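Troltstead Neighbours: Ask the Village
Search questions, e.g. "bin day"
All topics Go

Towels that come out of the wash and refuse to dry anything

Posted in Laundry & Linen

We moved to Troltstead in September, from a place where the water came off a hill and tasted of nothing much. Our towels behaved. They went in, they came out, they dried people. Since the move they have turned into something you could sand a door with, and worse, they no longer absorb. I stood in the kitchen last night pushing a puddle of spilt squash from one end of the worktop to the other with a tea towel, like a man playing curling.

What I've tried so far: more powder, then a different powder, then fabric softener (a great deal of fabric softener, the blue one), then washing everything at 60. They smell like a department store and repel water like a duck. My mother-in-law says to buy new ones. We did buy new ones, from Holtard, 14 of them in the sale, and those were rubbish from the first day.

We have an ordinary front loader, no tumble dryer, and a washing line that gets the wind straight off the playing field. Is it the water, the machine, or us?

wetelbow

Anneliese Lenz

It's the water, and then it's you, in that order.

The water here is hard. You'll have met it already in your kettle. In hard water the detergent doesn't rinse away as cleanly, and some of the minerals stay behind in the cloth, so it dries stiff. That part you can forgive yourself. The softener you can't. Softener works by leaving a coating on the fibres, and the coating is what makes the towel feel nice in the hand and useless on a wet child. Putting more on because the towel has stopped working is how most of us get into this.

Stop the softener today. Give the bottle to someone you don't care for.

Then strip the lot, in batches. Half fill the drum at most. Run it hot (whatever the label allows, usually 60 for plain cotton) with no softener and half the usual dose of detergent, and add soda crystals according to the packet. When it has finished, run it again with nothing in at all. If you see suds in the door on that second go, you were still washing out old powder, and you should do it a third time and try not to think about the electricity. Mine foamed like a bath advert.

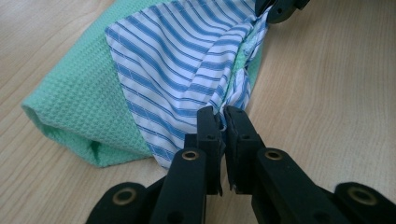
Anneliese Lenz

Waffle weave is worth a word of its own, as you mention tea towels. The little raised squares give the cloth more surface to pick up water with, and it dries faster on the line than thick terry does. It also shrinks on the first few washes, sometimes alarmingly, so buy bigger than you want. New ones of any kind often arrive with a finish on them from the factory, which may be all that's wrong with your Holtard bunch. Wash them two or three times before you pass sentence.

Vinegar: people will tell you to put it in the softener drawer. A small splash now and then does help with the stiffness. I wouldn't do it every wash, as some machine makers say it's hard on the rubber seals, and never in the same wash as bleach, please. Don't put it in with the soda crystals either. They cancel each other out and you've made expensive fizz.

On the line, give each one a good hard snap before pegging and another when you take it down. Your windy playing field is a gift. Still air dries them like toast.

Chun-hung Tai

Agree with most of that, but check how much powder you're using before you do anything clever. The scoop that came with ours turned out to hold nearly twice the dose on the box. I'd been filling it to the top for years.

Also, clean the machine. Pull the drawer right out, look at the roof of the hole it lives in, and have a strong cup of tea ready. Then the filter at the bottom, with a tray under it and old towels down. You should have plenty of those. After that, one empty hot wash.

I priced up a water softener from Nieto when we did our bathroom and the quote with fitting was 388, which buys a lot of towels. We passed. The neighbours have one and their towels are lovely, and they mention it.

pegbag_jo

just get a dryer mate

2,857 people have viewed this page

Comments

wetelbow: Did two batches. The second rinse foamed for 45 minutes and my daughter brought a chair to watch. The bath towels are still a bit crisp but they now pick up water, including off the worktop. The blue bottle has gone to my mother-in-law.

Mrs Waken's Lodger: Does this work on dressing gowns? Mine can stand up by itself.

Anneliese Lenz: It should do if it's cotton. Wash it on its own and check the label for the temperature. Take the belt out first or it will tie itself round the drum.

crumbtray: Nothing wrong with a stiff towel. Wakes you up.

Contact the moderators | House rules | © Troltstead Neighbours | Back to top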